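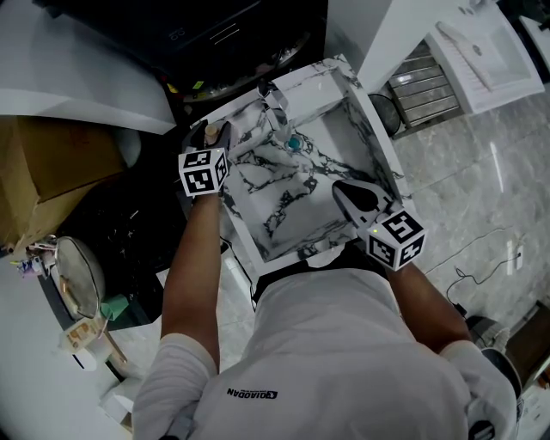
Several readers of the first edition wrote that their Wemex logger filled up with wind noise on night one and recorded no birds they could name, and one of them, signing only as Tavonton Marsh, added that moving the post a few steps behind a hedge fixed it completely. Good advice! We have moved the part about siting to the front of this section, where it should have been all along.

Section 3: Setting up the Wemex logger for night migration

Revised March 13, 2025

Recording birds that pass over in the dark is one of the best things you can do from your own yard. You go to bed, the logger listens, and in the morning there may be a thrush or a sandpiper in the file that you would never have seen. Set-up takes less than an evening once you know the order.

Before you start

You need the logger, its foam windshield, a charged battery pack, a memory card and the short mounting strap. A post or a flat roof edge works well for mounting. If you have the Stadora bracket from the older kit, it still fits, but use the longer of the two screws.

Choosing a spot

1. Stand outside after dark and listen for a few minutes. Air conditioners, road hum, frogs and flags on poles are all much louder at night than you expect.

2. Pick a place with open sky straight overhead. Walls and hedges at the sides are welcome, as they block traffic noise.

3. Stay clear of metal roofs and gutters. One light shower on sheet metal can cover a whole night of calls.

4. Mount the logger with the microphone facing straight up. A slight tilt away from a busy road is fine.

Note: Trees overhead are a problem in any wind at all. Under poplars or aspens you will mostly record leaves.

Fitting the card and battery

5. Open the lower door and slide the card in with the label facing you. Push until it clicks.

6. Connect the battery pack. The light blinks green twice, then goes out.

7. Close the door and press along the whole seal with your thumb.

CAUTION: Do not open the lower door in rain or heavy dew. If you must change a card on a wet morning, bring the whole unit indoors first and wipe it down.

Setting the clock

8. Hold the SET button until the display shows the hour.

9. Enter the time in 24-hour format. Leave the logger on standard time all year. Your spring and fall files will then line up, and you can compare them without doing sums.

10. Enter your latitude and longitude to one decimal place. The logger works out sunset and sunrise from these.

Note: A wrong date is the most common mistake we see in shared files, and it's a painful one to repair later – a flight call logged on the wrong night can't be matched to the weather. Check it twice.

Recording schedule and levels

11. Choose DUSK TO DAWN. The logger starts at sunset and stops at sunrise.

12. Set the gain to 3. This suits most yards. Go up one step in quiet farmland, or down one if the level bar keeps hitting the top while nothing in particular is calling.

13. Leave the low-cut filter at 300 Hz unless owls are your main interest. It removes much of the rumble from trucks and planes. For owls, turn it off, as the deepest hoots sit partly below that line.

14. Press START. The display shows ARMED, then goes dark to save power.

A full battery lasts roughly six nights in mild weather and fewer in the cold. June nights are short, so a charge goes further then, and it's a lovely time to catch rails and cuckoos calling on the wing.

The morning after

15. Press STOP and wait for the word SAFE before you take the card out.

16. Copy the files to your computer and open them in Rampersad Viewer or any program that draws spectrograms.

17. Scroll through at a steady pace, looking for short marks between 2 and 9 kHz. Most thrush calls sit low in that range. Warblers and sparrows sit higher and look like tiny check marks or squiggles.

18. Save each call as its own clip, with a couple of seconds of quiet on both sides.

Don't worry if you can't name most of them at first. Plenty of calls stay as "warbler species" even for people who have been at this for years, and those entries are useful too. Start with one easy bird, learn its shape on the screen, and then go looking for it – the second one comes much faster!

If the display shows an error

Error 303 means the card is full or locked. Check the small switch on the side of the card, then copy your files off and format the card in the logger, under MENU, CARD, FORMAT.

CAUTION: Formatting erases everything on the card. Open a few of the copied files on your computer before you do it.

If the error comes back with an empty, unlocked card, try a different card. Microphone care and windshield cleaning are covered in Section 4.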